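Social Studies elective, final project report
20 Jan 2023

# Where do old computers go in Utau? Mostly, the closet

So my project started with my grandmother's hall closet. I was looking for wrapping paper and I found two computer towers, a fax machine, a printer with the tray missing and a keyboard with a plastic cover on it like it was a sofa. None of it had been plugged in for years. I asked her why she still had it all and she looked at me like I'd asked why she still had feet. "It might be needed."

I'd been trying to come up with a topic for weeks and there it was, behind the vacuum cleaner.

My question is pretty simple: when people in Utau stop using a computer, what happens to it? And if nothing happens to it, why?

## How I did it

I live in Carrillo, which for anybody reading who isn't local is the part of Utau on the hill side of the tracks, with some 2000 households according to the neighborhood newsletter. I made a one-page paper survey and put 200 copies through doors, with a drop box at the library desk for the answers. I also did eight longer interviews, all with people who wrote "yes, happy to talk" at the bottom of the page (a lot more people ticked the box than I had afternoons for, sorry to everyone I never called!).

I picked paper because my first try was an online form that I posted on Plokerix, our town message board, and it went badly. It got a bunch of answers very fast, and almost all of them were from people who love computers and have strong feelings about them. One person sent me a list of every machine they'd had since middle school, with the memory in each one. Great reading, terrible sample. I threw those answers out and began again with doors.

The survey asked:

- Is there a computer in your home that isn't being used?
- Where is it kept?
- When was it last switched on?
- What's stopping you from getting rid of it?
- Do you know where in Utau you could take it?

I left out anything about income or age. My teacher asked me about that when I handed in the plan and I said I wanted people to answer, and a nosy survey goes straight in the trash at my house. I still think that was right for getting slips back, but it did hurt me later, which I'll get to.

## What's in one, and why anybody cares

Before the survey I read up on what a desktop is made of, mostly so I wouldn't sound clueless in the interviews. The short version is that there's a lot of plain metal in there, mainly steel in the case, then copper in the wiring, and the circuit boards with tiny amounts of more valuable stuff like gold on the contacts. There's also stuff you don't want in the ground, like lead in older solder. Big old tube monitors are a whole separate headache with their leaded glass.
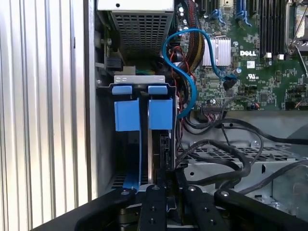
*Fig. 1. Inside an open Dell desktop. The gray metal box at the top is the power supply.*

What surprised me is how much of the value depends on the thing still being whole. A working power supply can go right into another machine the same day. Once it's been crushed it's just mixed scrap, and somebody has to separate it all over again. So the best thing that can happen to an old computer is that another person uses it, the next best is that its parts get used, and melting comes after that. Everything I read agreed on the order. They just disagreed on how often it happens.

And time matters too, which is the part I kept thinking about on my paper route. A five-year-old desktop is a decent gift for a kid. Leave it in the closet for another ten years and it's a doorstop. So "I'm keeping it in case it's useful" is kind of the thing that makes it useless. I tried this argument on my grandmother. She gave me a cookie and changed the subject.

## What people told me

The first thing is that closets win. Closets beat garages and basements, and one person wrote "under the bed, on my husband's side." A couple of people wrote that they'd forgotten about the computer completely until my slip came through the door, so if nothing else I have reminded part of Carrillo about its junk.

For "when was it last switched on" most people wrote something like "years" or "no idea." I should have given them boxes to tick. I had pictured a nice chart with a bar for every year and what I got was a pile of shrugs.

The reasons were the good part. I read through all the slips and sorted them into heaps on the living room rug, and these were the heaps, biggest first:

1. **Photos and files.** By far the largest heap. People think their pictures are on there, or they're worried that a stranger would get at their tax papers.
2. **Don't know where it goes.** People know it shouldn't go in the regular trash, and that's where their information stops.
3. **It cost a lot.** Nobody wants to throw out something they paid for over two years.
4. **Can't lift it.** Mostly older people, I'm guessing from the handwriting and the stories, but see my note about not asking ages. This is where that came back to bite me.
5. **Sentimental.** Smaller than I expected, but with the longest answers.

The sentimental ones got to me a little. A woman I interviewed keeps her son's gaming computer in his old room, dusted, and he's a grown man with kids who lives two states away. She knows he doesn't want it. She said it would make the room look too much like a guest room. I didn't have a follow-up question for that one and we just sat there and ate grapes for a bit.

The photo problem is more fixable, and it kind of made me mad how fixable it is. In a desktop, the files live on the drive. You can take the drive out, keep it in a shoebox, and let the rest of the machine go. Out of the eight people I talked with, only one knew this. The other seven had been storing a whole tower for the sake of one part about as big as a paperback.

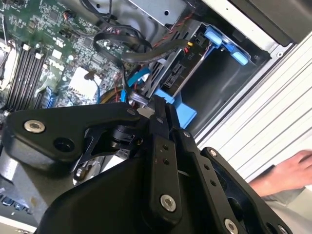 *Fig. 2. Looking in at the cabling, with a small silver metal connector among the parts.*

I get why people don't do it though. If you've never opened a computer it looks like something you'd get yelled at for touching. I felt that way too until this fall. A man on my street told me he'd gotten as far as taking out the first screw and then put it back in, and that was in July, and the screwdriver is still lying on top of the tower.

## The trip to Tritar

Tritar is the scrap and recycling yard out past the grain elevator. They take computers for free from anyone who lives in the county. I did not know this! I have lived here my entire life and I thought Tritar was for cars.

I went out there with my dad on a Saturday. The woman at the gate talked with us for a good half hour in the cold and let me write everything down. She said the machines they get come in bunches: after Christmas, after people move, and after somebody dies, when the kids come to clear the house. She can usually tell which kind of load it is before the trunk is open. They'll punch a hole in the drive while you watch if you ask them to, and she said people enjoy that more than they expect.

I asked why there's no sign about computers and she pointed at one. It was behind a stack of washing machines.

So that's a finding, I guess. On my slips, just 19 percent of people could name any place in Utau that takes old computers, and a few of those named the store out by the highway, which stopped doing it. The service exists and it's free and the sign is behind the washing machines.

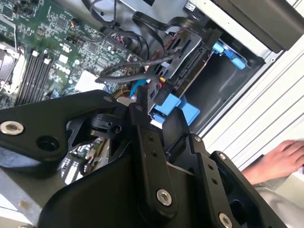
On the drive home my dad and I got into a whole argument about whether a pickup day would help more than a better sign. He's team sign. I'm team pickup, on account of heap number four. If you can't carry the thing down your own steps, it doesn't matter how well you know the address. The city already does a truck for leaves and a truck for Christmas trees, and I don't see why there couldn't be one Saturday a year for everything with a plug on it. I wrote to the city office to ask about that and got a polite email back saying it had been forwarded. I'm still waiting to hear who it got forwarded to.

## Stuff I'd do differently

- Ask for age, in wide ranges, and make it optional. I have this whole idea about older people and heavy towers and I can't back it up with anything better than handwriting.
- Tick boxes for the years question.
- Say "computer or laptop" on the slip. Some people only told me about desktops and mentioned in passing that there were laptops in a drawer.
- Do fewer doors and go back a second time. My street answered way more than the others, and I think that's just people being nice to a kid they know. It makes my results lean toward one block.
- Not sort paper on a rug in a house with a cat.

Also, people who send back a survey about unused computers are probably people who have one. So I can't say what share of homes in Carrillo has one sitting around. I can tell you what the people who do have one say about it, and I tried to stick to that.

## What I think after all this

I went in assuming people were lazy about it (me included, there's a dead laptop under my desk as I type this). After the interviews I don't think lazy is the word. Most of them had thought about that computer quite a bit. They'd run into a question they couldn't answer, like is it safe or where does it go or will I lose the wedding pictures, and they closed the closet door and got on with their week.

I made a half-page flyer with the Tritar gate hours, the part about taking the drive out, and the part about asking them to punch the hole. The library let me leave a stack by the drop box. There's a copy stapled to the back of this report, along with the survey slip and my notes from the interviews with the addresses blacked out.

My grandmother has agreed to let go of the fax machine. We're still in talks on the towers.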